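I finally replaced the mat by the kitchen sink, and I have opinions now. I never thought I'd be a person with opinions about floor mats, but five years of standing on a concrete slab will do it to you.

The old one was a thin foam thing I bought in January on clearance. It curled up at both corners and I tripped on it so often that Barley (the dog) learned to leave the room when I was carrying soup. My friend Réka Hegedűs spent nine years on her feet in a bakery, and she told me to stop buying foam and get real rubber with a beveled edge. She was right. I hate that.

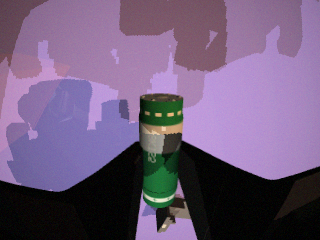
So I measured the floor, which I should have done the first time, and went with a half-inch rubber mat, 348 square inches bigger than the old one. It smelled like a tire shop for over a week! I hung it on the back fence, hosed it down twice with dish soap, and now I only notice it on hot afternoons. The surface has little raised bumps and I was worried they'd be a pain to clean, but a stiff brush gets in there fine. The real test is dropping things, and I drop things constantly. A can like that green one, with the tan band under the green, would have dented my bare slab or the other way around — on the rubber it would just thud and roll under the stove.

My knees are happier too, mostly in the evening after a big cooking day. My heels, not so much, but I wear terrible slippers.

The one thing I'd change is the color. I picked black, and it shows flour like you wouldn't believe. Réka says gray. I'm looking at a gray runner for the laundry room next, if I can find one narrow enough to let the dryer door swing open.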